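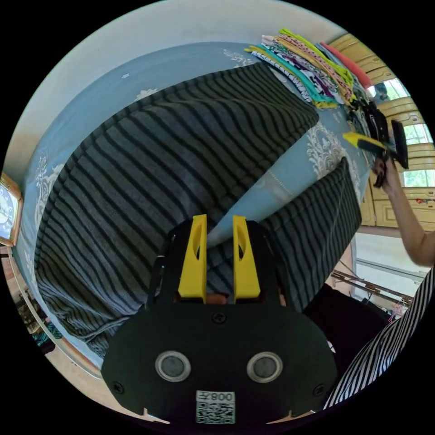 Fig. 4.1. Tricot rayé sur un couvre-lit bleu clair à motifs blancs.

Chapitre 4
Coût de la batterie et prix de vente du véhicule électrique

Le prix d'un véhicule électrique dépend d'abord de la capacité embarquée. Pour la berline Trurkside, le pack de 40 kWh pèse dans une masse à vide de 1 495 kg. Le constructeur Govier achète les cellules à Gesteck et assemble lui-même les modules. On distinguera le coût des cellules, celui du boîtier et celui du système de gestion. La section 4.2 reprend la méthode de Yao, qui amortit l'outillage sur 20 trimestres. Les aides à l'achat sont traitées au chapitre 5.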